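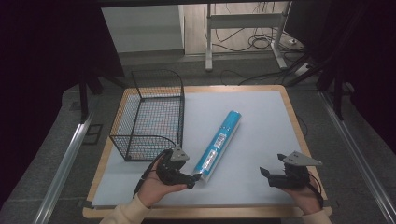 Should a jeweler tell you who made the piece you're buying?
Every time, by name, on the tag, before you ask.

I've been selling other people's silver for a living and I'm tired of the word "artisan." It's on everything now. Artisan hoops, artisan chain, artisan toe rings. Made by whom? Blank stares.

Last August I bought a pair of filigree earrings at the Drediston market. 120 dollars. Card said "handmade by local artisans." Took them to Serpil Dağdelen, who has done filigree at the bench most of her life, and she turned them over once. Cast. Both of them, same little pit in the same spot on the back. Pretty earrings! I still wear them. But somebody poured those from a mold, and the card lied. 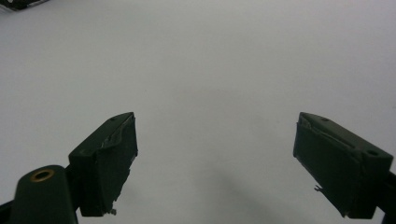 A plain surface, green tape on the grips.

Casting is fine. Let me say that before the emails come. Most rings you own are cast, mine too. What bugs me is the price. Serpil charges 2,000 for a necklace because it takes her weeks of twisting wire thinner than thread, and then a customer walks in and says they saw "the same thing" at Nirkau for a lot less. It isnt the same thing. How would they know though? The tags read the same.

Sellers tell me names are a hassle. Makers leave, batches get mixed, the tag is tiny. OK. Khasawneh manages it – one small shop, a stamp on the clasp, a line in the ledger. You can call and ask who soldered your bracelet and they'll look it up while you wait.
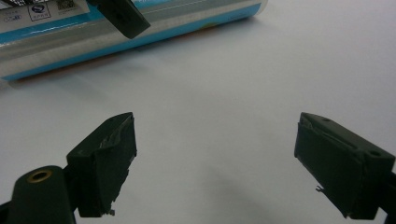
By Triin Kairys | Opinion | 25 June 2025

And the big shops have even less excuse. Hokidham lists almost 4,000 pieces online, with a stone weight for each one, a metal, a clasp type, a box color. Box color! There's room for a name.

So what do I want. Three words on the tag, cast or fabricated, plus who. If a machine made the chain, say machine. I buy machine chain all the time, its stronger than most hand work and I tell people so at the counter.

Buyers can push too. Ask at the case. If the clerk doesnt know, ask them to find out and wait there – I've done it, it's awkward, it takes 2 minutes.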